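Home > Books > Folklore and Legend > Readers

Seal Wives and Swan Maidens: A Reader of Animal Bride Tales
Talebi Folklore Readers, Volume 6
Published by Clolterura
Paperback, 308 pages
Item no. 3102
In stock

A collection of old stories from northern and western Europe in which a man marries a woman who is also a seal, a swan, a fish or a snake. Each story is given in a new English version, with a short introduction and notes on where the story comes from and how it changes from one teller to the next. The book is meant for general readers and for college classes, and it can be read without any background in folklore. 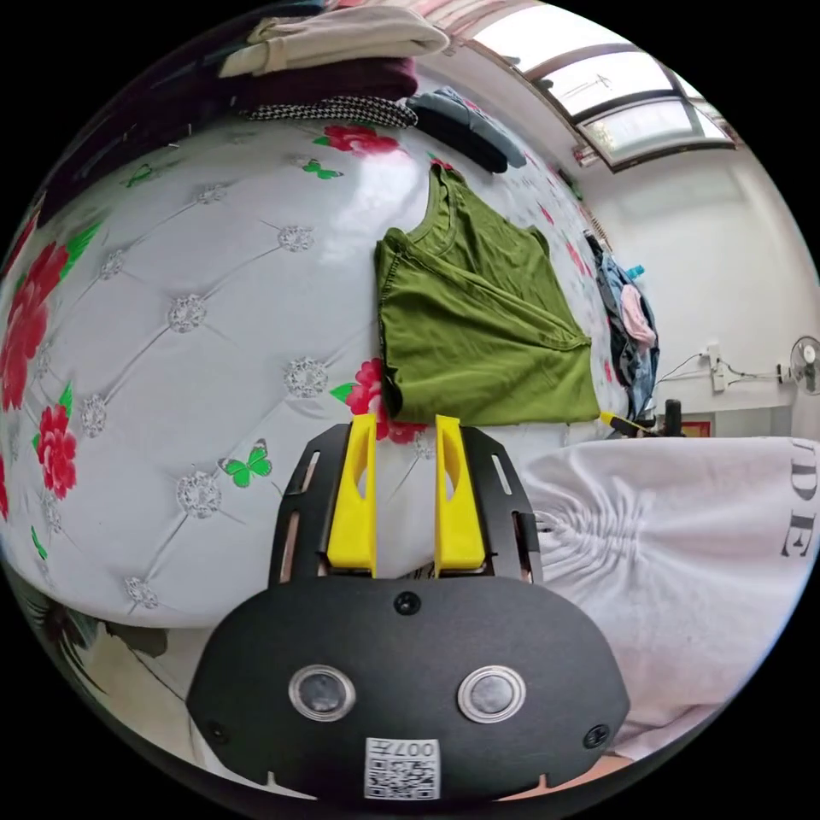
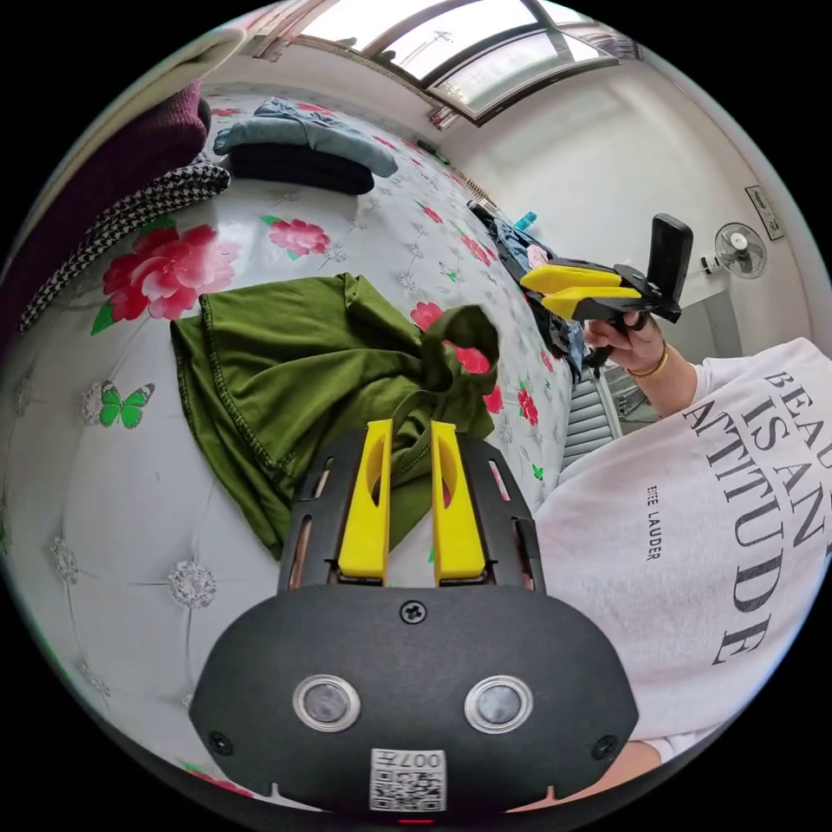 What the book covers

The most familiar form of the story goes like this. A man walking by the shore sees a group of women bathing or dancing, and near them a pile of skins. He takes one. The other women put theirs on and go back into the sea as seals, but the one whose skin is missing has to stay. She marries him, keeps his house and has his children. Years later she finds the skin, or one of the children finds it and asks her what it is, and she goes back to the water.

Tellers in Orkney, Shetland, the Faroes, Iceland and Ireland all have their own ways with this. In some she has a seal husband from before who has been waiting for her. In some she comes back to the rocks and looks at her children, or drives fish toward her human husband's boat. In others she leaves and is never seen again. The reader sets several of these next to each other so that the differences are easy to see.

The second large group is the swan maiden stories. These are older on the page. The Eddic poem about Volund the smith opens with three women on a lake shore spinning flax, their swan garments beside them. The three brothers take them as wives, they stay for seven winters, they grow restless in the eighth, and in the ninth they go. The poem gives very little reason for any of it. Our version keeps the gaps where the old text has gaps and puts the guesses in the notes.

The third group is about the fish and serpent wives, with Melusine as the main example. Here no skin is stolen. The woman offers the marriage herself and sets a condition: on one day of the week her husband must leave her alone and not ask where she is. He agrees, does well out of the marriage for a long time, and then looks through the door. The French romance is far too long to include whole, so the reader has the meeting at the fountain, the building of the castle, the spying and the parting, with the parts in between told in summary.

A last short section has related stories that don't fit well anywhere else. There are a few about lake women in Wales, where the marriage ends at the third blow, along with two ballads and one comic tale in which the husband is glad to be rid of her.

Contents

Preface to the series
A note on names and spellings
Introduction: The Hidden Skin
Part One: Seals
Part Two: Swans and Other Birds
Part Three: Fish and Serpents
Part Four: Lake Women and Strays
Notes to the stories
Glossary
Further reading
Index of motifs
General index

About the versions

Every story has been put into English fresh for this volume. Where the source is in verse the version is in prose, apart from the two ballads, which keep their stanzas. We have tried to keep the level of the original. A story that was written down from somebody talking by a fire reads that way, with the repeated phrases left in, and the court romance reads like a court romance.

Dialect was a problem in Part One. Many of the Scottish stories were collected by people who wrote down every sound, and a full page of it is hard work for a reader who didn't grow up with it. The words that have no good match in plain English have been kept and put in the glossary. The rest has been changed to ordinary spelling. Readers who want the originals will find them listed in the notes.

The old collectors sometimes cleaned a story up. If there is a rougher version and we know of it, the rougher version is the one we used, and the note says what the printed collections left out. Some of these marriages are plainly forced and the stories say so. Teachers who plan to use the book with younger classes should read Part One and the start of Part Two first.

The notes

Each note gives the source, the place where the story was collected if known, the tale type and the main motifs. After that comes a paragraph or two on points in the story itself: what kind of lock was on the chest, why there are so often seven children, how a feather coat turns into a feather belt or a ring in later tellings. The notes are at the back and are keyed to page numbers, so there are no note marks in the stories.

The introduction runs to 20 pages. It goes over the older theories (that the seal people were a memory of strangers in skin boats, that the tale came from the East in one piece, that it is about a dead wife) and says which of them have held up and which have not. It also has a section on the families who claimed to be descended from seals, and on the webbed hands that were supposed to prove it.

Format and paper

The book is sewn and not glued, and it will lie open on a table once the spine has been worked a little. Type is a comfortable size with wide outer margins for notes. The cover is heavy card with flaps. There are no illustrations inside, apart from a small ornament at the head of each part. The maps that were in the earlier volumes have been dropped from this one - too many of the stories can't be tied to a place.

This is the same trim size as the other Talebi readers, so it will stand level with them on a shelf. The spine color for Volume 6 is gray-green.

Audio edition

An unabridged audio edition is available from Flamesero. It has the introduction and all of the stories. The notes, glossary and indexes are not read, but they come with it as a file that you can print. The ballads are spoken and not sung. Buyers of the paperback do not get the audio edition with it. It is sold on its own, and questions about downloads should go to Flamesero.

Study guide

The Brandness study guide for this volume covers eight of the stories, with background, questions for discussion and a writing task for each one. It is a stapled booklet and is sold singly or in class packs. The page numbers in the guide match the paperback.

Corrections to the first printing

Copies printed before July have the following errors.

In the contents list, the starting pages of Parts Three and Four are swapped.
In the glossary, the entry for "haaf" should read "deep sea, the open fishing grounds."
In the notes to the second Welsh story, "his mother" should be "her father."
The general index leaves out all the entries for Iceland. A replacement page can be printed from the downloads section.

All of these have been put right in the copies we are shipping now. To tell which you have, look at the back of the title page. Corrected copies say "second printing" near the bottom.

Other volumes in the series

Volume 1, The Devil's Bargain
Volume 2, Giants and Their Bridges
Volume 3, The Restless Dead
Volume 4, Hidden People
Volume 5, Dragons on the Treasure
Volume 6, Seal Wives and Swan Maidens

Volume 2 is out of print and will be reissued. The others are in stock. The volumes don't depend on each other and can be read in any order, though the introduction to this one refers back to Volume 4 in a few places.

Ordering

Single copies can be ordered through this page or from any bookstore, using the item number or the title. Bookstores and libraries should order from Clolterura on their usual terms. Desk copies are available to teachers who have adopted the book for a course of ten or more students; please send the name of the school, the course and the expected class size.

Books that arrive damaged will be replaced. Keep the packaging until you have heard from us. Unmarked copies can be returned within thirty days, and the buyer pays the return postage.

Page last updated 16 August 2026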